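Notebook, bench 2, adhesion work. 20th November. Entries below are for the Wandard primer comparison unless marked otherwise. Raw sheets are in the Bassey folder, same naming as before.

Continuing with the water-based primer on galvanized steel. The question from Candberg is still the same one: does the primer hold on weathered zinc without an etch, and if so, at what dry film thickness. Their current process has a phosphoric etch and a rinse, and they would like to drop both.

Panels were degreased with the mild alkaline cleaner, rinsed with deionized water, and dried in the low oven. Water break test on each before coating. One panel from the Wunport stock beaded near a corner and was cleaned again. It passed the second time, but I have marked it on the back with a W and will keep its numbers out of the average.

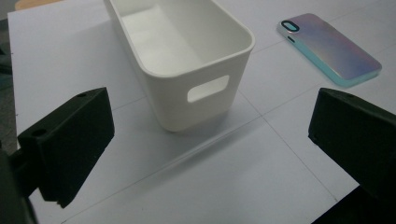

Page last changed: 20th November, L. Usman

Coating by drawdown bar, not spray. I know the customer sprays. The bar gives me a film I can repeat, and at this stage I care more about comparing surfaces than about matching their line. Spray panels come in January if the results justify them.

Surface sets:

- Set A: bright zinc, cleaned only
- Set B: weathered zinc, cleaned only
- Set C: weathered zinc, cleaned and scuffed with a gray pad

Flash-off was 60 minutes at room conditions before the oven. The data sheet allows less. I kept to the longer time because the thick end of the drawdown still looked milky at the half hour on the trial panel, and I did not want trapped water confusing the cross-cut.

Cross-cut results, dry, after overnight cure. Tape from the new roll, pulled at a steady angle, two pulls per cut with fresh tape.

- Set A: flaking along the cuts and at most of the crossings. Poor. Expected on bright zinc.
- Set B: small flakes at the crossings only, edges of the cuts mostly clean. Better than I thought it would be.
- Set C: clean edges, nothing on the tape that I could see under the loupe.

The weathered surface is doing some of the work the etch used to do. That agrees with what the older Bassey report says about carbonate layers, although their panels were outdoors much longer than ours and near the coast. I would not lean on the comparison.

Note on the cutter: the blade in the multi-tooth tool has a burr on one of the outer teeth. It drags, and it lifts the coating along that line whatever the primer is doing. I repeated the Set B cuts with the single blade and the spacer guide, and the outer line came out as clean as the others. Any cross-cut done with the old blade since the last change should be treated with some suspicion. Replacement is in the drawer under the balance - fit it before the next set, and check the first cut on a scrap panel.

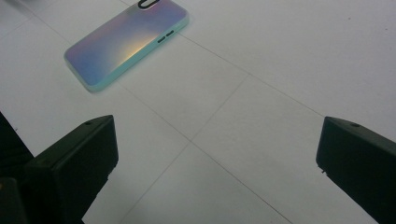
Can the dry cross-cut alone be used to release the primer to the customer?
It should be backed by the wet result, as zinc systems often look fine dry and then let go after soaking.

Water soak was started on Set B and Set C. Panels are on edge in the glass tank, cut edges sealed with wax, and deionized water to just above the midline so each panel has its own dry reference. Removal after 3 days. On removal: blot, look for blisters at once, cross-cut within the hour, then a second cut the next morning to see how much adhesion comes back. Please do not top up the tank with tap water. If the level drops, leave it and write down the time.

Film thickness. The gauge was zeroed on uncoated zinc from the same sheet, which takes the zinc layer out of the reading as far as it can. Readings were taken at the middle and both ends. The drawdown is thinner at the pull end, as usual, and the cross-cuts were all made in the middle third. The gauge drifted slightly after lunch and was zeroed again. Morning readings stand.

Batch used was 303, stirred by hand and strained. Slight skin at the lid, removed before stirring. Viscosity cup gave a time inside the supplier's range but toward the slow side. Roughly 2 percent water would bring it down. I left it alone so the three sets stay comparable.

Still to do:

1. Fit the new blade and recut one Set A panel, to see if any of that flaking was the tool.
2. Pull-off test on Set C. The dollies need to be blasted first, and the adhesive cures overnight.
3. Ask Candberg how long their steel sits in the yard before coating. If some of it arrives bright, Set A is the case that matters and the scuff step may have to stay.
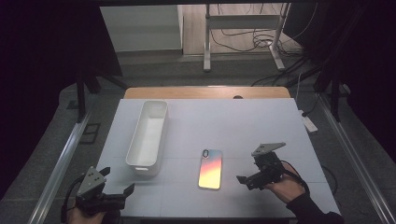
4. Cut the remaining Wunport sheet into panels and mark the rolling direction on the back of each.
5. Write up the soak results on a fresh page and copy the dry ratings across, with the old-blade cuts listed separately.

Usman, bench 2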